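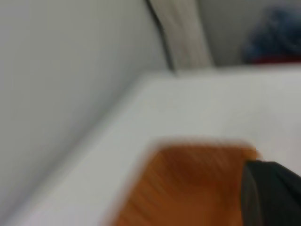
How Do Robots Learn From Blurry Pictures?

Print this page | E-mail this page

Some robots have a small camera on the wrist, close to the fingers. When the arm moves fast, the pictures smear. You can get the same smear by waving a phone while you take a photo.

Tumelo Jacobs and Kumaresan Menon work at a robot lab called Gremier. They wanted to know if blurry pictures help a robot learn or get in its way.

First, a person steered the robot by hand while it picked things up and put them down. The computer saved the camera pictures and the moves that went with them. Each saved try is called a demonstration. The team collected 1364 demonstrations.

Next, they made 2 sets. One set kept every picture. In the other set, a program took out the blurry ones. A robot trained on the first set, and then the same kind of robot trained on the second.

What does "trained" mean? The computer looks at a picture and guesses the next move. Then it checks its guess against what the person did. If the guess is wrong, it changes its numbers a little and tries again. It does this many, many times.

Then came the test. Each robot got 918 tries at picking up a block. The robot that had learned from every picture picked up the block 874 times. The other robot did worse. It often stopped when its own camera view went blurry, even with the block right next to its finger.

The team thinks the second robot had no practice with blur. A blurry picture can still show where a block's color ends and the table begins. That may be enough to tell the robot which way to move.

The test used one room and one kind of block. In February the team will try it again at a second lab, in Luvville, with softer things such as socks.

Words to know
Gripper: the part of a robot that holds things.
Demonstration: a saved example of a job being done.

Print this page | E-mail this page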